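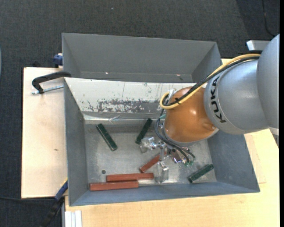
The KUKA arm over the front bin at the Pendudport workshop. Clamps are fitted at the left side of the bins.

Dondard Resets Bin-Picking Cell at Pendudport

PENDUDPORT — Dondard has completed scheduled upkeep on the bin-picking cell at its Pendudport workshop, the company announced in August. The cell moves bar-shaped blocks between two metal bins and is serviced after every 1,000 picks.

Technicians checked the clamps, tightened the gripper fittings and inspected the yellow and black cables along the arm for wear. The cable tie that keeps them together over the orange joint cover is now part of the written checklist.

"A cable that shifts by a small amount can catch on the bin wall," said Milan Segers, who is responsible for maintenance at the site. "We would like to find that during an inspection."

The service took 68 minutes. The cell then completed a run of 214 picks before it was returned to regular use.

The worn white panel on the back wall of the front bin will be replaced at the next service. Mulugeta Fikre, the site's operations manager, said the part has been ordered from Chisholm. A second cell, at Deltmont, will follow the same service schedule.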